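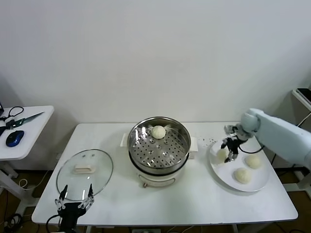 Never lift the lid before time's up, according to one reader from Mabula, and she's probably right – though I always want to peek! I went electric in July, after years of bamboo over a wobbly wok, and I've made buns most weekends since (my neighbours at Voninby have stopped pretending they're full). My dough takes 60 mL of warm milk and 421 g of flour, an odd number I got from the Lerketti market cookbook and never dared round off. Pork next, I reckon, or red bean.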